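October 3, 2026

Started on the crockery at 7:40, after coffee. The plan was to finish the bowls and plates before lunch and use the afternoon for the drawer unit. I finished the bowls.

The method is the same as for the glasses. Everything comes out of the kitchen cupboard, goes onto the table, gets checked, and then goes to one of three places: keep and repack, keep and use until the move, or give away. The table is better than the counter for this. It's lower, it can be approached from most of the way round, and the cloth stops the foot rings from grinding on the top. I left the plaid cloth on for that reason. It needs washing anyway and can be washed after.

Checks per bowl: rim, foot, inside glaze, ring test. For the rim I run a thumbnail around the full circumference. A chip too small to see will still catch a nail. For the foot I look for grit stuck in the unglazed part, which is what scratched the top plate in the last move. For the inside I tilt the bowl toward the window and look along the glaze instead of straight down at it. Crazing shows at a low angle and disappears at a high one. The ring test is one knuckle on the outer wall with the bowl balanced on fingertips. A clear note passes. A dull one gets a second try, then goes to the plant shelf regardless of how it looks.

The blue bowls were the slow part. I bought them as a set from Oei and they were never quite a set. The glaze varies from one firing to the next and the replacements came out darker than the first lot. The diameters differ enough that the stack rocks if the order is wrong. Widest at the bottom is obvious. Less obvious is that two bowls of the same width can have different wall curves, and the steeper one has to go underneath or the upper one sits on its rim and wedges. I had one pair wedge in the spring and needed cold water in the top one and warm around the bottom one to get them apart.

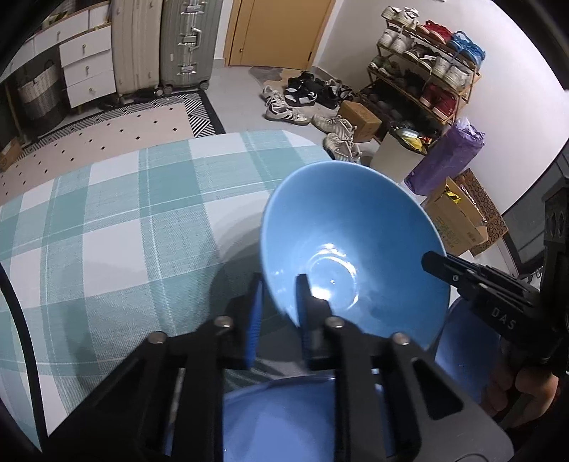
I wrote the order on masking tape and stuck it to the inside of the box lid. If I unpack in December and can't remember why there's a list, the wedged pair is the reason.

Packing material: I have the leftover foam sheets from Tillero and a roll of plain newsprint. The foam is thin and works between bowls, one sheet per gap, cut square so the corners fold up the sides. Newsprint goes around the outside of the stack, crumpled first and then flattened, because flat sheets straight off the roll have no spring in them. I don't use printed newspaper anymore. The ink came off on the matte glaze last time and took baking soda to shift.

Bowls travel on edge, in a row, like records in a crate. I used to pack them upside down in stacks and lost two that way. On edge, the load goes through the rim and around the wall, and the piece is much stiffer in that direction. The bottom of the box gets a crumpled layer about as deep as my hand. Then the row, then a strip of cardboard down each side, then more paper until nothing shifts when the box is rocked. If I can hear anything, it isn't full.

Box weight with bowls only came out heavier than I wanted. I took out the mortar, which should never have been in there, and it was fine.

Lunch was soup, from one of the bowls in the use-until-the-move group. That group needs a firm limit or it will grow until it includes everything.

After lunch, Urnarel. I had booked storage with them for the suitcases and the furniture that won't fit the new place straight away, and the quote changed between the first message and the second. First figure 1,445, second figure 1,656. The difference is insurance plus a handling charge for items over a certain height. I asked whether the handling charge applies to a drawer unit if the legs come off. They said to measure it and write back. The legs are screwed in from below, so removal is simple, but the drawers have to come out first or the whole thing is too awkward to turn over. That makes it a job for a morning.

I also asked Flisero for a price on the van alone, no labor. 503 for the day, fuel not included. Storage plus van is still less than the full service. The full service would do the lifting. I haven't decided. My back has an opinion and I'm taking it into account.

The suitcases are the one part that solves itself. Hard shells take books badly (too heavy before they're half full) but take bedding and winter coats well, and nothing has to be boxed. I'll fill both with textiles and use them as the soft layer beside the furniture. Note to self: leave the latches unlocked, with the key taped inside the pantry door until the last day. The locksmith visit three years ago cost more than the contents were worth.

I did not start on the drawers. I opened the top left one to see what was involved and found batteries, a tape measure I had replaced in August, and the spare cabinet knobs. The knobs I need. The batteries I tested with the meter and sorted into live and dead. The old tape measure reads 2 mm short because the hook at the end is bent. Thrown out, so that it can't be used by mistake when I measure for Urnarel.

The rug has to be rolled, pattern inward, and I want it vacuumed on both sides before that. It's been down long enough that there will be grit under it. Rolling it with the grit in is how the backing gets cut.

Still open: plates, serving dishes, the tall jug that fits no box I own. The jug may have to travel in the front of the van with a seatbelt around it. Tape is down to half a roll. Get two more, the brown paper kind, and a marker that works on cardboard.

Stopped at 6:15. Cloth is in the wash.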